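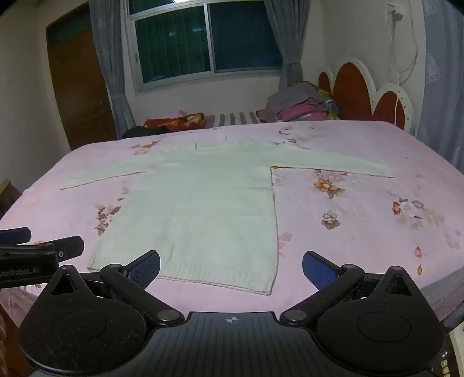 Hemant Shukla wrote to us that the lint is what gets people, and that he would sooner lend out his car than a hand gripper with old pads on it. We get a lot of mail along those lines. Most of it comes from people who handle clothes and bedding with these tools all day.

About Lerkico

Lerkico is a service shop for hand-held grippers. We set them up, clean them, replace worn parts and send them back with a record of what was done. We do not build grippers and we do not sell them. The workshop is in Landry, with a smaller bench in Zerholm for pad changes only.

Britta Hinrichs opened the shop after several years of repairing packing machines. Sneha Tiwari runs the Landry bench. Lalit Kashyap handles intake and shipping, and Sakda Meesuk looks after Zerholm. As of August 11, 2020, we have logged 3,554 service jobs.

What a service covers

Each tool is logged in and photographed before it is opened. Loose fiber is brushed off the housings with a dry, soft brush. Compressed air is not used at this stage, as it pushes lint into the linkage. The housings then come off and the pivots are wiped clean.

Pads are checked in pairs. If one pad is worn smooth or has lifted at a corner, both are replaced. A new pad against an old one closes unevenly, and thin knits will slide out on the worn side. After fitting, the jaws are closed slowly on a strip of paper and the strip is pulled from each end. It should hold equally at both.

Pivot play is measured with the jaws half open. Screws are set to the torque on the service card and marked with paint pen. We open and close the jaws through the full range, look for rubbing, and repeat the paper check.

Any marker or printed target on the tool is left in place and cleaned with a damp cloth. We do not peel, move or replace these unless the customer asks in writing.

Pairs

Tools used as a left and right set should be sent together. We match the closing force across the two and tag them as a set. If only one arrives we will service it, but the card will say "unmatched."

Between services

Tools used on knitwear, towels or blankets should be brushed every 14 days, more often on wool. Wipe the pads with plain water. Alcohol hardens some pad materials. Our Zollska pad sets are rated for up to 3,000 closures on cotton, and less on coarse fabric. Store the tool with the jaws open.

Sending a tool in

Write to the Landry bench first and include the tool's serial number, the type of fabric it is used on and the date of the last pad change, if known. Remove batteries before packing. Standard service takes two working days from intake. Pad changes at Zerholm are done while you wait, mornings only. The Landry bench closes for stocktaking in the first week of February.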